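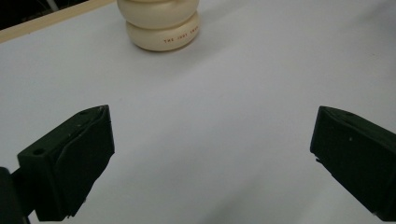 手持ちグリッパーのカメラ視点。クリーム色の二段重ね、まだ指の外。

印刷する | メールで送る

深夜2時。眠い。でも数字が出たので忘れないうちに書く。あとで直す(たぶん直さない)。

前回の続きで、手持ちグリッパーで集めたデモから方策を学習させる話。コードネームはFetasikのまま。名前の由来を聞かれたけど特にない。フォルダ名をつけるとき適当にキーを打っただけ。

先に結果だけ。

デモ全部入り、706本で学習 → 成功40/60
選別後、400本で学習 → 成功47/60

減らしたほうが上がった。うれしいけど、ちょっと複雑。残りの306本を集めた8月の自分の腰を返してほしい。

選別の基準はBabićと呼んでるスコア。これも自分のスクリプト名で、論文とかではないです。検索しても出ません。中身は単純で、指が物体に近づくまでの区間だけ見て、手先速度の向きがどれだけふらついてるかを足し合わせる。それだけ。閉じたあとの動きは無視。最初は全区間でやってたけど、置くときの微調整まで「ふらつき」扱いになって、丁寧なデモほど落とされるという本末転倒なことになってた。2週間気づかず。

で、なぜ接近区間なのか。

手首カメラだと、始まりの絵がだいたい似てくる。白い面が広がってて、対象は奥、指は大きく開いてる。画面の大半がただの白。ここで人間が迷って左右に振ると、ほぼ同じ観測に対してばらばらの行動がくっつくことになる。方策からしたら「で、どっち?」となる。拡散系の出力なら多峰でもいけるはず、と思ってたんだけど、自分のデータ量だと素直にいけてなかった。途中で止まる。戻る。また止まる。見ててつらい。

特徴の少ない白い天板だと余計にきつい気がする。移動量の手がかりが少ない。対象の影と、自分の指の落とす影くらい。端の木の縁が入ってるデモと入ってないデモで分けて比べたいけど、まだやってない。やりたい。誰か先にやってたら教えてください。

学習の設定メモ(自分用)
・画像は手首カメラのみ、外部カメラなし
・観測は直近2フレーム。1だと止まりやすい、3以上は差がわからず
・行動は相対姿勢+開き幅
・色のゆらぎは弱め。強くしたらクリーム色の対象と白い面の区別が怪しくなった(当たり前か)
・ステップ数は両条件で揃えた。エポックで揃えると本数が多いほうが得をするので注意

位置推定はJallov(自作の軌跡推定、SLAMの出力をならしてるだけのやつ)。白い面ばかり映る区間でたまに飛ぶ。飛んだ軌跡はふらつきスコアも跳ね上がるので、今回の選別は「下手なデモを捨てた」のと「推定が壊れたデモを捨てた」のが混ざってる可能性がある。というか、たぶん混ざってる。ここが一番あやしい。切り分けないと結論は言えないです。手でラベルをつけるしかないのか…。

あと評価の60回は、対象の置き場所をTilexで決めてる。作業面を格子に切って順番に出してくるだけの小さいツール。前は目分量で置いてて、あとから見返すと成功しやすい場所にばかり置いてた。無意識って怖い。両条件で同じ配置を使ったので比較としてはまあまあ公平、のはず。ただシードは一つしか回してない。7回分の差なんてシード変えたら消えるかもしれない。そこは信じすぎないでくださいい。

失敗の中身もざっと見た。全部入りのほうは、手前で止まって時間切れになるのが目立つ。選別後はそれが減って、かわりに指が浅いまま閉じて滑るのが残った。二段に重なった丸い形なので、くびれより上で閉じるか下で閉じるかでだいぶ違う。高さ方向の迷いは今のスコアだと拾えてないっぽい。速度の向きを水平と垂直で分けて計算すればいいのかも。明日やる。もう今日か。

指の表面も多少こすれてきてるので、滑りはそっちのせいかもしれず。指を替えて同じ400本の方策でもう一周、が正しい順番だと思う。めんどくさい。でもやる。

計算時間はスコア自体は一瞬で、全デモかけて40秒。読み込みのほうが遅い。なので試すだけなら損はないと思います。しきい値は分布を見て手で決めた。自動化は未定。何本残すかを変えたときの曲線も出したいけど、GPUの空きがなくて二点しかない。二点で曲線とは言わない。

次にやること
・Jallovが飛んだデモだけ抜いた条件で学習
・ランダムに400本選んだ条件(これがないと本当に何も言えない、なぜ先に回さなかったのか)
・シード追加
・指の交換

ランダム条件はさっき投入した。朝には終わってるはずなので、結果は追記します。寝まう。

印刷する | メールで送る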